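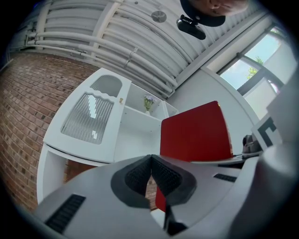

白い棚の扉と開いた区画。区画の花瓶には紫と白の造花。

飾るための本について

マチルデ・バストス

本は読むためのものだ、という意見に私は反対しない。反対しないが、そこから「だから飾るために本を置くのはよくない」と続くとき、私はその続きのほうに納得できない。読むための本を飾ってもかまわないし、飾っていた本をあとから読んでもかまわない。飾ったまま読まずに終わる本があっても、たいした害はないと思っている。

このことを書く気になったのは、ドラルトステッド(Draltstead)のPlakettiで、白い棚に赤い本が一冊立っているのを見たからだ。Plakettiは中古の家具と食器を扱う店で、奥に煉瓦の壁の部屋がある。天井は白い波板で、配管がむき出しのまま走っている。棚には波形の縁がついた扉があり、扉の横は開いた区画になっている。そこに小さな花瓶だの、額だの、本だのが置かれる。品物はときどき入れ替わる。

一緒に行ったアビリオ・パシェコは、その本を見るなり「かわいそうに」と言った。アビリオは長く学校の図書室に勤めていた人で、本が一冊だけで立っているのを見ると落ち着かないらしい。本というものは隣に別の本があって初めて棚に収まるのだそうだ。私は花瓶を買うつもりで行っていたので、その場では聞き流した。帰りのバスで考えはじめて、水曜日になってもまだ考えていた。

まず、一冊だけ立てることについて。

家の中で本が一冊だけ立っている場所は、思ったより多い。台所の料理の本がそうだし、電話のそばの住所録も昔はそうだった。寝室の窓台に置いた祈祷書、玄関の鳥の図鑑。どれも、その場所で使うからそこにある。本棚にまとめておけば整然とはするが、使うたびに部屋をまたぐことになる。私の母は薬草の本を食器棚に入れていた。皿と皿のあいだに挟んであって、背表紙には油の染みがあった。あの本を本棚に戻せと言う人は家族にいなかった。

だから一冊だけの本を孤独だと見るのは、本棚を基準にした見方だと思う。図書室に長くいれば、そう見えるのも当然だろう。台所や居間を基準にすれば、本は鍋や時計と同じで、一つの場所に一つあれば足りる。

ただし一冊で立たせるには条件がある。自分で立てる厚みが要る。薄い本は倒れるか、だらしなく開く。布か硬い紙で包んだ表紙の、角がしっかりした本でなければ、区画の真ん中に立てるのは無理だ。文庫本を一冊だけ飾ろうとしてうまくいった例を、私は見たことがない。支えを使えば立つが、支えのほうが目立つ。文庫本は横に積むほうがよく、その上に眼鏡でも置いておけばいい。

次に、扉のことを書く。

棚には扉のあるところと、ないところがある。当たり前のことのようだが、家具を買うときにこれを真剣に考える人は少ない。扉がついていれば埃が入らず、中が散らかっていても見えない。扉がなければ手が早く届き、中のものが部屋の一部になる。全部に扉のついた棚は箪笥に近くなり、全部開いた棚は店の陳列に近くなる。私は両方が混ざったものが好きで、家にあるのもそういう棚だ。

筋の入った窓のついた扉は、その中間にある。中に何かあることはわかるが、何であるかまではわからない。昔の食器棚にはよくあった。私はこれを長いあいだ中途半端なものだと思っていて、見せるなら見せ、隠すなら隠せばいいと考えていた。いまは意見が変わっている。色の濃い器を入れれば色だけがぼんやり出て、白い器を入れればほとんど何も出ない。つまり中に入れるもので扉の表情が変わる。透明なガラスだと、中の並べ方まで気にしなければならない。筋入りなら並べ方は人に見せなくてすむ。年を取ってくると、これはありがたい。

本を筋入りの扉の中にしまう人もいる。パトリシオ(Patrício)という甥がそうしていて、理由を聞いたら日焼けが嫌なのだと言う。たしかに背表紙は焼ける。赤はとくに焼けやすく、私の持っている赤い辞書は、窓側の半分だけが煉瓦のような色になってしまった。しかし甥の本は題名が読めないので、彼は目当ての本を探すたびに扉を端から開けていく。見ていて気の毒になる。色が褪せないことと引き換えに、本がどこにあるかわからなくなっている。私なら焼けるほうを選ぶ。気になるなら、季節ごとに置き場所を替えればいい。

開いた区画に置くものは、少なくていい。

これは好みの問題だと言われるかもしれないが、掃除をする身になればそうとも言えない。区画に小物を詰めこむと、埃を払うのに全部出して全部戻すことになり、戻すときに順番がわからなくなる。そうして掃除の間隔がのびる。本一冊か、花瓶一つなら、片手で持ち上げてもう片方の手で拭けば終わる。私が家で一つの区画に一つと決めたのは、見た目よりもこの手間のためだった。やってみたら見た目もよくなったので、それ以来変えていない。
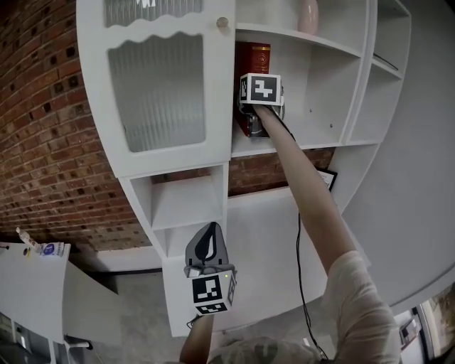 赤い本の区画。その上の段には薄いピンクの花瓶、下には傾いた小さな額。

額をまっすぐ掛けずに、棚に立てかけておくやり方がある。私はこれが好きで、アビリオは嫌いだ。彼の家では額はすべて釘に掛けてあり、水平器で合わせてある。立てかけた額は仮置きに見える、引っ越しの途中のようだ、と彼は言う。言いたいことはわかる。しかし仮置きのまま十年過ぎた家を私はいくつも知っているし、そういう家の居心地が悪かった覚えはない。釘を打てば位置が決まり、決まった位置は変えるのが面倒になる。面倒になると、見なくなる。立てかけておけば、拭くたびに少し場所がずれて、ずれたところでまた目に入る。

うちの居間の額は、飼っていた犬のミカ(Mika)が尻尾で倒しては床に落としていた。そのたびに起こして戻していたので、棚の手前に行ったり奥に行ったりしていた。中の絵は港の版画で、たいした値のものではない。犬がいなくなってから額は動かなくなり、しばらくして私はその版画に何隻の船が描いてあるか思い出せなくなっていることに気がついた。いまは自分でときどき動かしている。

煉瓦の壁と白い棚の組み合わせについても少し書いておく。棚の板と板のあいだに隙間があって、そこから後ろの壁が見える作りは、壁がよくなければ成り立たない。Plakettiの部屋では壁が赤い煉瓦なので、白い棚の隙間から赤がのぞく。あれはいい。同じ棚をうちの黄ばんだ漆喰の前に置いたら、みすぼらしくなるだろう。家具の写真を見て気に入って買い、届いて置いたら違った、という話の多くは、家具の後ろの壁を勘定に入れなかった話だと思う。棚を選ぶ人は、まず自分の壁を昼と夜に一度ずつ見たほうがいい。

赤い本があの棚に合っていたのも、壁の赤が近くにあったからだ。白い棚に赤い本だけなら、少し強すぎたかもしれない。壁に赤があるおかげで、本の赤がよそ者に見えない。誰が置いたにせよ、わかって置いたのだと思う。わからずに置いたのなら、運がよかった。

造花についても、同じように弁護したい。

造花をばかにする人は多い。私も若いころはばかにしていた。生きていないものを花瓶に挿してどうするのかと思っていた。けれども棚の区画に生の花を置くのは、やってみると難しい。水がこぼれれば板が傷むし、花粉が落ちる。光の届かない奥のほうではすぐにだめになる。小さな花瓶の水はすぐに減り、減ったことに気がつくころには花が首を垂れている。テーブルの上なら毎日目の前にあるから水も替えるが、棚の花は忘れられる。忘れられた生の花より、ときどき洗ってもらえる造花のほうがましだと私は思う。洗うのは大事で、埃をかぶった造花については、私も弁護する気がない。ぬるい水に台所の洗剤を少し入れて、茎を持って振るだけでいい。葉の裏が布なら、陰で干す。

花の色は二つくらいまでにしておくと、造花らしさがあまり気にならない。紫と白なら、どこの庭にもある取り合わせだ。赤も黄も青もと欲ばると、とたんに作り物に見えてくる。生の花束なら色が多くても許されるのに、造花では許されない。理由はよくわからないが、私の目にはそう見える。

さて、本の話に戻る。

飾るための本をめぐっていちばんよく聞く非難は、見栄だというものだ。読んでもいない本を人に見せて、読んだような顔をする。革や布に金を押した、いかにも立派な世界の名作が並んでいて、開くと紙が折れた跡もない。そういう家は昔からあったし、私の親戚にもあった。伯父の応接間には全集がひと揃いあって、子供は触ることを禁じられていた。11巻が逆さまに入っていて、私が遊びに行っていた何年ものあいだ、逆さまのままだった。

あれは見栄だったと思う。それは認める。しかし、伯父が亡くなって家を片づけたとき、その全集を引き取った従姉は、逆さまの11巻から読みはじめた。子供のころからずっと、あれだけが気になっていたのだそうだ。途中の巻だから話の筋はわからなかったが、読み終えて、それから1巻に戻った。いまは全部読んでいる。見栄で買われた本が、買った人には読まれず、別の人に読まれた。本の使われ方としては、悪い部類に入らないだろう。もし伯父に見栄がなかったら、応接間には本のかわりに銃か酒瓶が並んでいたはずで、従姉はそれを読むことはできなかった。

私が嫌なのは、見栄よりも、触ることを禁じるほうだ。飾ってある本は手に取れなければいけない。鍵のかかったガラスの奥に入れたり、糊で固めて箱のようにしたりしたものは、もう本の形をした置物で、それならいっそ置物を買えばいい。背表紙だけを板に貼った飾りが売られているのを見たことがあるが、あれには腹が立った。壁紙のほうがまだ正直だ。

開いた区画に一冊だけ立っている本には、その点で利がある。両隣がないので、引き抜くのに力が要らない。ぎっしり詰まった本棚から一冊抜くときは、背の上に指をかけて引っぱることになり、古い本の背はそうやって傷む。アビリオが図書室で毎日のように直していたのは、ほとんどがその傷みだったという。一冊で立っていれば、下のほうを持っても、横から挟んでも、すっと出てくる。かわいそうだと言ったのは彼だが、この点については彼も認めた。「傷みにくいのは確かだ。傷みにくくて、かわいそうだ」というのが彼の返事だった。

手に取れるようになっていれば、人は手に取る。これは私の経験からそう言える。客を居間に待たせて茶をいれているあいだ、たいていの人は棚を見る。本棚に本がたくさんあると、背表紙を目で追うだけで終わることが多い。多すぎて決められないのだと思う。一冊だけ出ていると、かなりの人がそれを開く。私はこれを知ってから、客によって出しておく本を替えるようになった。釣りの好きな人が来る日には川の本を出しておく。戻ってくると、その人は立ったまま読んでいる。茶を飲みながらの話もそこから始まる。
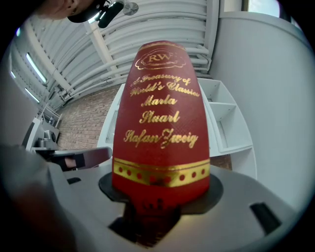

『マリア・シュトゥアルト』、シュテファン・ツヴァイク。赤い表紙に金の箔押しで、上の紋章の中に「RW」とある。

Plakettiの赤い本はツヴァイクの『マリア・シュトゥアルト』だった。スコットランドの女王の伝記である。表紙には英語で A Treasury of World's Classics と、飾り文字で入っている。地は細かい皺のような目のある赤で、文字も紋章も帯も、全部が金だ。帯には赤い点が並んでいる。

箔押しの本を安っぽいと言う人がいる。読む人のための本はもっと地味な顔をしているものだ、という。私の本棚の大半も地味な顔をしているから、その気持ちはよくわかる。金の飾り文字は読みにくいし、凝った紋章は何を表しているのかわからないことが多い。それでも、離れたところから見るものとしては、よくできている。部屋の向こう側にあっても、金は光を拾う。夕方に電灯をつけると、地味な本は棚の影に沈んでしまうが、箔の入った本はそこにあることがわかる。飾ることを考えて作られたものを、飾って文句を言うのはおかしい。

それに、中身は同じなのだ。粗末な紙の版でも、金の帯のついた版でも、女王は同じように首をはねられる。顔が派手だからといって文章が軽くなることはない。私は学生のころ、この伝記をひどい状態の古本で読んだ。表紙はなく、前の持ち主が茶色い紙で包んでいた。71ページのあとの何枚かが抜けていて、そこに何が書いてあったのかは知らないまま、先を読んだ。面白かったことはよく覚えている。茶色い紙の本を棚に飾ろうと思ったことはないが、あれが本らしい本で、赤いほうは偽物だと言われたら、それは違うと答える。

本の題材と、置かれる場所が合っているかどうかを気にする人もいる。首をはねられる女王の本を、花瓶や額と並べるのは不謹慎だとか、場違いだとか。これは気にしなくていいと思う。台所に置いてあった私の母の薬草の本にも、毒の章があった。聖書を飾る家は多いが、あの中で人がどれだけ死ぬかを考えて置き場所を決める人はいない。本は閉じてあるあいだは、色と大きさを持った四角いものだ。その四角いものとして部屋に合っていれば、まずはそれでいい。中身は開いた人が引き受ける。

もっとも、私にも線はある。色を揃えるために本を買うことは、しない。赤い本を100冊、といった売り方をする店があるのは知っているし、そういう買い方をする人を責めるつもりもないが、自分ではやらない。題名を見ずに買った本は、誰かに「これはどんな本ですか」と聞かれたときに困る。読んでいないと答えるのは恥ではないが、題名も知らないと答えるのは少し恥ずかしい。飾る本でも、題名と、書いた人の名前と、だいたい何の話かくらいは知っていたい。一冊なら簡単にできる。100冊ではまず無理だ。

同じ理由で、背を壁に向けて小口を見せる並べ方も、私は採らない。一時期あちこちで見た。紙の白が揃ってきれいなのは確かだが、どれがどの本かまったくわからない。甥の扉と同じことで、探せない本は、持っていないのとあまり変わらない。

アビリオとはこの件で何度か話した。彼の考えは、まとめると次のようになる。本は仲間の中に置くべきで、伝記は伝記の列に、歴史は歴史の列に入っていて、探す人が来るのを待つ。そこから出されて花瓶の下に立たされるのは、仕事を取り上げられたのと同じだ。勤めを辞めた人間が玄関番をやらされているようなものだ、とまで彼は言った。

私は、図書室ではそのとおりだと答えた。図書室には探す人が来る。家には来ない。私の家の本棚に伝記を探しに来る人は、私だけだ。そして私は、列の中に入った本のことをよく忘れる。同じ本を二度買ったことも一度や二度で済まない。家の本にとっては、列から出して、見えるところに立たせることが、仕事を与えることになる。玄関番のほうが、倉庫の奥にいるより人に会える。

彼は納得していない。私も彼の家の額を傾けようとは思わないので、そこはお互いさまである。

実際のやり方を書いておく。うちでは居間の棚の、目の高さより少し低い区画を一つ、本のために空けてある。そこに一冊立てる。三月ごろから外が明るくなってくると、午後の日がそこに届くので、そのあいだは焼けても惜しくない本にする。替える時期は決めていない。埃を払うときに持ち上げて、そのまま開いて読みはじめてしまったら、読み終わるまで棚には戻らない。すると区画が空くので、別の本を立てる。たいていはこれで回っている。開いてみて、やはり読む気がしなければ、拭いてまた立てておく。半年立っていた本もある。半年たってから読んだ。

区画の奥行きが本の幅より深いときは、本を奥につけず、手前から指二本ぶんくらいのところに立てるといい。奥につけると影に入る。手前に出しすぎると、前を通る人の袖にかかる。うちで最初に落ちたのは植物図鑑で、角がつぶれた。

背を見せるか表紙を見せるかは、区画の幅による。狭ければ背しか見せられない。広ければ表紙をこちらに向けて立てかけてもいいが、滑るので、底に薄いフェルトを敷く。背に紋章だけがついていて題名の見えにくい本は、かえって手に取られやすいように思う。何の本か知りたければ、出すしかないからだ。

結局あの日、私は花瓶を買わなかった。気に入ったものは口が欠けていて、欠けていないものは大きすぎた。赤い本の値段は聞かなかった。店の品なのか、棚に添えてあるだけなのかも確かめていない。うちにはもう茶色い紙の一冊があったはずだと思って帰り、伝記の列を探したが、見つからなかった。歴史の列にもなかった。誰かに貸したのか、前の引っ越しで手放したのか、思い出せない。

次にドラルトステッドへ行ったら、あの本が売り物かどうか聞いてみる。売り物なら買って、まず抜けていたところを読み、それから居間の区画に立てる。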